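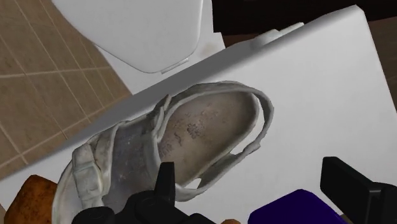 シミュレーション内の作業:白いパネルの上のサンダルとグリッパー

印刷する | このスレッドをメールで送る

スレッド:家庭内片付けタスクの合否基準、どこまで文章で決めるべきですか

投稿者:athina_v
2024年3月21日

はじめまして。Athina Vlachopoulosと申します。日本語は母語ではありませんので、おかしい表現がありましたら教えてください。

私は「Zerilwood」という社内の評価手順書を担当しています。家の中の物をアームでつかんで移動するタスクを、シミュレーションで評価するための手順書です。December版(12月版)を今、書き直しています。相談したいことは次の点です。

今の版では、履物の把持について「対象物を損傷なく持ち上げること」とだけ書いてあります。しかし評価者によって判定が分かれます。最初に貼った場面のサンダルは、かかとに細いストラップがあり、つま先側には幅の広い留めベルトがあります。ストラップを指に引っかけて持ち上げた場合、これを合格にする人と、不合格にする人がいます。

私の案は、つかんでよい部位を物の種類ごとに手順書に書くことです。履物なら「ソールの縁、または甲の部分。細いストラップだけの把持は不可」とします。皆様の現場ではどうしていますか。

投稿者:nokogiri_77
部位まで書くのは反対です。うちも前にやりましたが、物の種類が増えるたびに表が伸びて、最後は誰も読まなくなりました。合否は結果で決めるべきだと思います。目標の場所に、決めた向きで、落とさずに置けたら合格。引っかけても運べたなら運べたんです。

投稿者:drodberg_user
nokogiriさんに半分賛成、半分反対。シミュレーションでは引っかけ把持が通りやすいです。接触の計算が甘いと、細いひもに指先が少し入っただけで安定して持ち上がってしまいます。実機に持っていくと揺れて落ちます。Drodbergの環境で518回分を見直したとき、履物の成功のうちかなりの部分が引っかけでした。結果だけの基準にすると、この差が見えません。

投稿者:athina_v
お二人ともありがとうございます。表が長くなる問題は、私も心配しています。

drodberg_userさんに質問です。引っかけ把持は、自動で検出していますか。それとも人が動画を見て判定していますか。

投稿者:drodberg_user
人です。接触点のログから自動で出す試みもしましたが、ストラップのメッシュが本体と一つになっているモデルだと区別がつきません。アセットを作る側に、部位ラベルを必須にしてもらうのが先だと思います。

投稿者:kusabi
横から失礼します。衛生の観点が抜けていませんか。あのサンダル、中敷きに黒っぽいしみがありますし、左下の茶色いものはパンのように見えます。私なら、履物と食品らしき物が近い配置では、つかみ方より先に「履物に触れたグリッパーで続けて食品に触れない」という順序の規則を書きます。

投稿者:nokogiri_77
シミュレーションに衛生規則は要らないでしょう。菌はいません。

投稿者:kusabi
菌はいませんが、方策はそこで学習した順序を実機でもやります。評価で減点されないことは、しても良いことになります。私はそこが怖いです。

投稿者:athina_v
kusabiさんのご指摘は、大変大切だと思います。手順書には「清潔区分」という章がありますが、実機の章に入っていて、シミュレーションの章からは参照していませんでした。参照を追加します。

ただ、茶色いものが本当にパンかどうかは、この視点だけでは断定できません。このような場合の規則も必要です。「食品の可能性がある物は、食品として扱う」と書くのはどうでしょうか。

投稿者:seixas_lab
その書き方、うちのSeixasの文書とほぼ同じです。「判別できない物は、より厳しい区分で扱う」としています。食品に限らず、刃物や薬品にも使えるので、一般形にしておくほうが楽ですよ。

それから元の質問ですが、部位は種類別の表にせず、4つの性質に分けました。剛体の縁、柔らかい面、細いひも状、可動部。評価者はどの性質の部位をつかんだかを記録するだけで、合否は別に決めます。履物でもかばんでも同じ表が使えます。

投稿者:nokogiri_77
それなら賛成できます。合否と記録を分けるなら、表は短いままで済む。ただし記録する人の手間は増えますよ。1件ごとに動画を見るのは現実的ではないです。

投稿者:seixas_lab
全件は見ません。1回の評価で最大700件を抜き取ります。全体が3,000件のときもこの上限です。落下があった試行は、抜き取りとは別に必ず見ます。

投稿者:skanden_m
Skandenで評価側にいる者です。細かい話ですが、合格の定義に「周囲の物を動かさない」は入っていますか。右下の青紫の物は指のすぐ隣にあります。サンダルだけを見て合否をつけると、隣を押しのけた試行も合格になります。うちでは許容する移動量を物ごとに決めず、「倒れる、落ちる、重なる」のどれかが起きたら不合格にしています。

投稿者:athina_v
皆様のご意見をもとに、次の文案を作りました。

5.2 把持した部位は、性質の区分に従って記録する。記録は合否の判定とは別に行う。
5.3 細いひも状の部位だけで把持した試行は、目標位置に置けた場合も「条件付き合格」とし、実機試験の対象から外す。
5.4 判別できない物は、より厳しい区分で扱う。
5.5 対象物以外の物が倒れる、落ちる、または重なった試行は不合格とする。

5.3の「条件付き合格」という言葉が正しいか、自信がありません。

投稿者:nokogiri_77
5.3はまだ反対。実機試験から外したら、本当に落ちるのか永久に分からないです。少数でも実機に回すべき。

投稿者:drodberg_user
そこはnokogiriさんに賛成です。「外す」ではなく「別枠で試験する」にしてはどうでしょう。言葉は「要確認」が自然だと思います。

投稿者:athina_v
「要確認」に直します。別枠の件数は、実機の担当者と相談してから、ここに書きます。

印刷する | このスレッドをメールで送る

読者コメント

mihari:5.5の「重なる」は、最初から重なっている物がある配置ではどう判定しますか。初期状態との差分で見ると書いたほうがいいです。

tsubo_k:清潔区分の章、公開できる部分だけでも読みたいです。

athina_v:mihariさん、その通りです。「試行の開始時と比べて、新しく重なった場合」と追記します。tsubo_kさん、公開について上司に確認しますので、少しお待ちください。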